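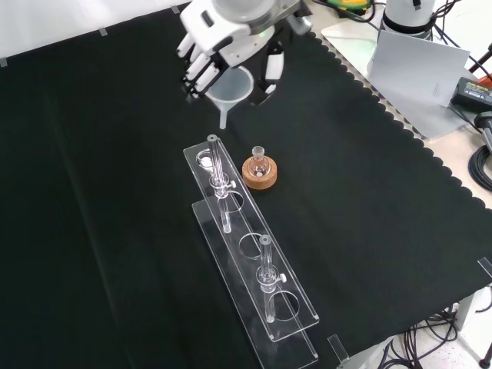 Local Matches Should Cap Their Squads at Eight

I shoot two club matches a month from April through October, one at Kostusow and one at Pranura. They use the same rulebook, they draw a lot of the same people, and the stages are about equally good. I come home from Kostusow in time to mow the lawn. I come home from Pranura in the dark half the time, having fired fewer rounds.

The difference is squad size. Kostusow puts eight shooters on a squad and closes registration when the squads are full. Pranura takes whoever signs up and whoever drives in that morning, divides them by the number of bays, and lives with the answer. In July that meant squads of fourteen and fifteen. I think Kostusow has it right, and I think most clubs running pistol matches would do well to copy them.

I should say that I like the Pranura match. The stage designer there is the best I have shot under, and I would rather shoot one of his stages than two of most people's. He once built a course of fire around a fake loading dock that I still think about, with a low port on the left side that you could take either going in or coming out, depending on how much you trusted your knees. It was a great stage. I waited an hour and forty minutes to shoot it.

On a squad of fifteen, each shooter gets a turn, and each turn takes a few minutes once you add up the make ready, the run, the unload, the scoring, the pasting and the reset. The run itself is the smallest part. The rest of it ought to go faster with more people, and in theory a big squad has more hands for pasting. In practice it goes slower. Three or four people do the work on every squad I have ever been on, whether it has eight people or fifteen. On the small squad, the person who isn't helping is obvious and usually starts helping by the second stage. On the big one he can stand behind the bay with a cup of coffee all day and blend in with the people loading magazines.

There is a safety side to this as well, and it gets less attention than it should. The person running the timer has to watch every shooter closely, the gun and the feet and the muzzle, for the whole run. Most clubs have one or two people per squad who are trained to do it. At eight shooters and two safety officers trading off, nobody is worn out by lunch. At fifteen, with the second officer also keeping score, the same person may be calling "range is clear" for the sixtieth time in ninety-degree heat. I have done that job. By the last stage I was tired enough to have to remind myself to look at the holster when the shooter reholstered. I did look, but I did not like having to remind myself.

New shooters get the worst of it. A first match is a lot to take in already. You are trying to remember where the safe table is, when you can handle your gun and when you can't, what the commands mean, and what order the targets go in. On a small squad somebody has time to walk the stage with you and ask whether you have a plan. On a big squad you are one of several names you don't recognize on the score sheet, and you get your stage advice in bits from whoever happens to be standing next to you. Then you cool off for an hour, forget it all, and get called up cold. I brought a coworker to Pranura two seasons ago. He shot safely and he said he had a good time. He has not been back, and when I ask him about it he says he can't give up the whole day. He has small kids. I can't argue with that.

I know what the case against a cap is, because I have heard it at the sign-in table more than once.

The first part is money. A club charges by the head, and a cap leaves money in the parking lot. Pranura has a berm to rebuild on the far side of the 500-yard range, and the match helps pay for work like that. I take this seriously. Somebody has to buy target stands, and lumber costs what it costs. But I would pay more for a shorter day, and I suspect most of the regulars would too. Add a few dollars to the fee and the numbers get close. If that is too hard a sell, run a second flight in the afternoon. The stages are already built. The props are already out. The afternoon crew would do the teardown, and the morning crew would have done the setup, which seems like a fair trade to me.

The second part is that a cap turns people away. It does. I have been shut out of Kostusow myself, one time, because I waited until the night before to sign up. I was annoyed for an evening, and since then I have signed up when registration opens. The complaint I hear is that a cap favors people who are organized and punishes people who work odd shifts and don't know their schedule until late. There is something to that. Kostusow handles it by holding one spot on each squad until the morning of the match, and if it goes unused they run a squad of seven. I would like to see that copied along with the cap, since a match that only the same forty regulars can ever get into will be down to thirty in a few years.

The third part is the one I have the least patience for. It says that standing around is part of the sport, that the talking is why people come. I like the talking. I have bought a truck and found a dentist by standing around at matches. But eight people is plenty to talk to, and a person who wants to stay afterward and visit can stay. Both clubs have picnic tables. What I object to is being required to stay so that I can shoot my last stage.

Some people think the answer is equipment. Pranura moved to tablet scoring last year with a program called Plaletti, and bought a new set of Stanciu timers to go with it. I have no complaint about either one. The scores are posted sooner, and I don't miss carrying a clipboard in the rain. But the time saved was in the clubhouse at the end of the day, where one man used to type everything in. Out on the bays, nothing changed. You still have to walk up to each target and look at it, and paste it, and set the steel back up. A tablet doesn't set steel.

Shorter stages are another common answer, and that one I would fight. If the squads are too big, the easy fix for a match director is to cut the round count and pull out the movement, so that everyone gets through faster. I have seen clubs go down that road. You end up with a day of standing in a box and shooting three targets from ten yards, and people who can do that at home range for the price of a range card start to wonder why they got up at five. I figured up my ammunition last fall and found I had shot 500 rounds in matches the whole season. I had spent far more hours than I care to add up waiting to shoot them. I don't want fewer rounds. I want fewer people between me and the next ones.

Eight is not a magic number. Seven works, and nine would probably work on a club with plenty of trained officers. Ten is where I start to notice the wait. I picked eight because I have shot on squads of eight for several seasons and watched it work in heat, in cold, and through one very wet October when the pasters wouldn't stick to anything.

Pranura doesn't have to do it all at once. They could cap the August match and leave the rest of the season alone. Post the limit when registration opens, hold back a few spots for the walk-ins, and write down what time the last shooter finishes. Then put that time next to the one from July and let the members look at both before the schedule for next year gets printed. I'd sign up for the afternoon flight if they want bodies for it, and I'd stay for teardown.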